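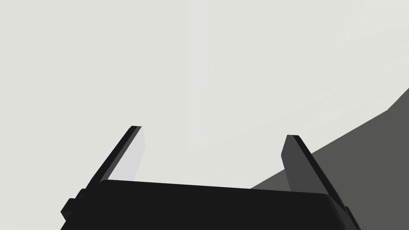

Re: [brestudley-users] Nightly export stops at 200 rows

From: Widad Mahasneh
To: brestudley-users

Tarek Najjar wrote:
> After the April update our nightly CSV export ends at row 200. The log
> shows no error and the exit code is 0. Running the same query by hand
> in the console returns everything. I raised the timeout from 5 to 60
> seconds and got the same file. Is there a new limit I missed?

The timeout is unrelated. The update changed the default page size for scheduled jobs, and the export writer does not follow the next-page token unless paging is set in the job file. The console uses a separate code path and always follows it.

Add this to the export section of the job file:

paging = follow
page_size = 200

Leave page_size where it is for now. Larger values work on our server, but memory use goes up with the width of the table, and I have not tested yours.

Then reload the scheduler. A restart is not needed. If the job was copied from an older template, check for a line reading "paging = none" further down, as the last value in the file wins. Carla Saab ran into that one on the Mivton host.

Files already written will not be repaired. Rerun those with --from and the date of the first short file.

If it still stops early, please post the job file and the scheduler log at debug level, with passwords removed.

Widad M.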